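The Stotcombe Log

Arnulfo Guzmán kept the station log in block capitals and did not use adjectives. Entries ran to one line where one line would do. In March the department had 1,345 feet of supply hose in service, and he knew the condition of each length by its coupling number.

The open house ran from ten to two. The plan on the bay door listed a hose line for the children at the north end of the apron, a ladder display at the south end, and food inside. Engine 2 stood between them with its wheels chocked and its pump in gear. Guzmán ran the pump panel. Discharge pressure for the children's line was set at 50 psi and the nozzle was the small fog tip from the brush truck. A firefighter named Ospina held the hose behind whichever child had the bail.

At 11:40 the tone went off for a structure fire on Grirside Road.

Guzmán closed the discharge, took the pump out of gear and looked at the clock on the bay wall. Ospina walked the last child back to the rope and disconnected the line. It was left where it lay, still full. They were rolling at 11:43. 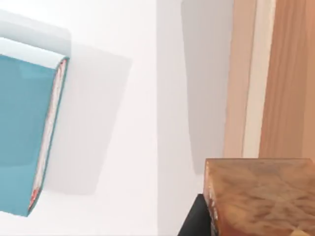
Grirside Road

The address was a feed store with living space over it, wood frame, two stories, built before the road was paved. Smoke was showing from the eaves on the east side when they came over the hill. The nearest hydrant was at the Tulus mill, 2,378 feet away by the preplan. The engine carried 1,000 feet of large hose. The remainder was on the tanker, and the tanker was coming from the other side of the river.

Guzmán stopped short of the building to leave room for the ladder. He had a full tank of 750 gallons. With one attack line flowing 150 gallons a minute, that was five minutes of water. He said so on the radio, in those words, and the chief answered that he understood.

Ospina and a second firefighter stretched to the side door. The owner was in the yard with a dog on a piece of baling twine. She said the upstairs was empty. She said it again to the chief, who asked her who had been up there last, and at what time, and wrote down what she told him.

Guzmán charged the line. He set the pressure, watched the needle settle, and opened the tank gauge cover, which had been sticking since winter. The lights on the gauge went from four to three.

The line crew reported fire in the wall behind a chest freezer, running up. They were opening the wall. He could hear the hook through the radio, and then he could hear it through the air as well, a little later. Three lights went to two.

"Pump to command. Half a tank."

"Command copies. Tanker is at the bridge."

The bridge was 1.4 miles out. The tanker weighed 48,000 pounds loaded and took the grade in third gear. He did the arithmetic and did not like it, and did it a second time with a better number for the grade.

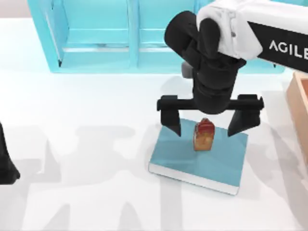
He called Ospina directly, outside the usual order, and told him to flow only when he had something to hit. Ospina keyed the radio twice, which meant yes. The needle began to move in steps after that. Up when the nozzle closed, down when it opened. Guzmán worked the throttle by hand and left the governor off. Between openings he listened to the engine.

At one light he put his palm flat on the suction pipe. It was a habit from the old engine, which had no gauge worth reading.

The tanker came over the hill at 11:58. The driver had the supply line off before the brake had finished hissing. Guzmán threaded the coupling himself, got it crossed, backed it out, and got it right. He opened the intake slowly and bled the air. The one light became two.

"Pump to command. I have water."

The fire was marked under control at 12:21. They lost the wall, the freezer and part of the stairs. The second story held. Ospina came out with plaster in his collar and sat on the tailboard and drank from a paper cup that still had lemonade in it from the open house.

They were back at the station by 2:30. The apron was dry. The children's line was where it had been left, and someone had coiled the loose end and set a traffic cone on it.

Guzmán drained it, rolled it and racked it. Then he sat down with the log.

STRUCTURE FIRE, GRIRSIDE RD. ONE LINE. TANK LOW, 1 LIGHT. TANKER ARR 11:58. GAUGE COVER STICKS. FIX.

He read it over, crossed out FIX, wrote FIXED, and went to find a screwdriver.

We use cookies to remember your reading preferences. Accept | Manage settings
© Stotcombe Stories. All rights reserved. | Contact | Back to top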